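Why is a day 24 hours long?

Somebody had to decide. The Earth spins around once and we call it a day, and that part was settled long before people turned up. But the Earth doesn't tick. Cutting the day into 24 bits was a human idea, and humans have had some odd ideas about it.

Blame Egypt

The ancient Egyptians split the daytime into 12 parts and the night into 12 parts. Why 12? One guess is that they counted on their finger joints. Try it: use your thumb to touch each joint on the other four fingers of the same hand. Three joints, four fingers, 12 altogether. It is a good way to count if your other hand is busy holding a sandwich.

The trouble was that their hours stretched. In summer the sun is up for longer, so each daytime hour was longer too. In winter the hours shrank. If your teacher promised you an hour of playtime, you would want to check the season first.

Telling time with a leaky bucket

Sundials are fine until a cloud comes over, and useless at bedtime. So people also built water clocks. You fill a pot that has a small hole near the bottom, and you watch the level drop past lines marked on the inside. Early ones had a problem: a full pot drips faster than a nearly empty one. The answer was to make the pot with sloping sides, so the level went down more evenly.

You can make one with a paper cup, a pin and a jar. Ask a grown-up to do the pin. My neighbour Ignacio Alcaraz made one with his kids last December and used it to time the eggs. They had very hard eggs.

Where did the minutes come from?

From further east. The Babylonians liked to count in sixties, the way we like to count in tens. Sixty is a handy number to share out, because you can split it evenly into two, three, four, five, six, ten or twelve. Much later, people who studied the stars borrowed the sixties, and that is how an hour ended up with 60 minutes and a minute with 60 seconds.

For a long time hardly anyone used minutes at home. Early town clocks in Europe often had only an hour hand, and some had no hands at all and just rang a bell. "Meet me at 4:17" would have earned you a funny look.

Did anyone try ten?

The French did, in the 1790s. They gave the day ten hours, each hour 100 minutes and each minute 100 seconds. It made the sums much easier. It also meant everybody needed a new clock, and people were fond of the clocks they had. The plan was dropped after less than two years — a bit longer than most people keep up the recorder.

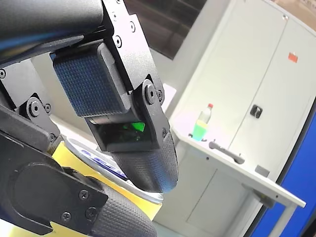 So we still have Egyptian hours with Babylonian minutes inside them, and most of us never notice. If you want to feel how long a minute is, shut your eyes, ask someone to time you, and put your hand up when you think it's over. Most people get it wrong. Grown-ups do too, and they've had a lot more practice.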